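How I Turn an Old Desk Into a Berry Rinsing and Draining Station

Every June the berries arrive faster than I can eat them, and my kitchen counter is already full of other stuff. So a few summers ago I started doing all my small-batch draining at a plain wooden desk, and I've never gone back!
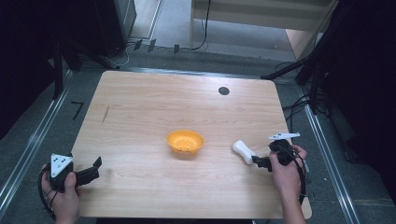
Andri Egger wrote in to ask whether a little plastic strainer bowl is really enough, and said a big metal colander would get the job over with in one go. Fair point, Andri, and if you're making jam you should absolutely use the big one. But I mostly want a handful of berries for oatmeal or a few olives for lunch, and I got so tired of washing a giant colander for that. A small one rinses clean in seconds, lives in the cupboard inside a cereal bowl, and drains better than you'd think as long as you don't pile it up.

OK, on to the setup.

First, the surface. Any smooth wooden top works, but wood and water don't love each other, so give it some protection before berry season. I wipe mine down with a barely damp cloth, let it dry overnight, and then rub in a thin coat of food-safe oil (mine is from Eniria, and one bottle has lasted me ages). Wipe off whatever hasn't soaked in after 40 minutes. Don't skip that part or you'll have a sticky desk for a week, ask me how I know. If your top is already varnished you can forget the oil completely.

Scuffs are fine. I used to fuss over every dark line and try to sand it out, and all I did was make pale patches that looked worse. Try a pencil eraser first, then a dab of baking soda paste on a soft cloth, going with the grain. If the mark is still there after that, I leave it alone and call it character.

Cable holes are a different matter. A lot of desks have one toward the back, and if you're draining anything wet you need to think about it, because water will find that hole and drip on whatever you've got underneath (a box of winter sweaters, in my case). You can buy a snap-in cover at most hardware stores. Measure across the opening before you go, though! I guessed, came home from Atton with the wrong size, and had to drive all the way back to Denddale for another one. And of course unplug and move anything electrical before you bring water anywhere near the desk.

Now the draining part.

Rinse at the sink, never at the desk. I put the berries in the strainer, run cool water over them gently, and swish them with my fingers. Raspberries get the lightest touch and blueberries can take a bit of a beating. Then give the bowl a few shakes over the sink, more than you think you need. Most of the mess on my desk in the early days came from being lazy about the shaking.

Next, put a saucer on the desk with a folded dish towel under it, and set the strainer on the saucer. You want the bottom lifted a little so the berries aren't sitting in their own puddle. If your strainer is very flat underneath, lay 2 chopsticks across the saucer and rest it on those. It looks silly and it works great.

Leave them for 10 minutes or so, tip out the saucer, give the strainer a little turn so the ones on the bottom get some air, and leave them again. If they're going in the fridge, spread them on a dry towel first, since wet berries go fuzzy so fast. Anything you're eating right away can go straight into the bowl.

A few things I've learned about the strainer itself. Colored plastic stains, especially with cherries and beets, so rinse it right after you use it. Those little holes love to trap seeds too, and an old soft toothbrush gets them out from the underside much better than a sponge does. I wash mine by hand because I warped one on the bottom rack of the dishwasher and it wobbled forever after.

Engelbert Sutter swears by lining his with a coffee filter to make yogurt cheese, and I tried it last summer with plain whole-milk yogurt. Delicious! You need a deeper bowl underneath for that one, and it has to go in the fridge, so the desk doesn't get involved at all.

When you're done, dry the desk right away, and check near the back where drips like to hide. I go over it once with the dish towel and then again with a dry cloth. Put the towel in the wash if there's any juice on it, and use cold water, because hot sets the stain.

Next month I'll be doing the same thing with currants, stems and all, so if you have a trick for getting the stems off without squashing everything, please leave it in the comments.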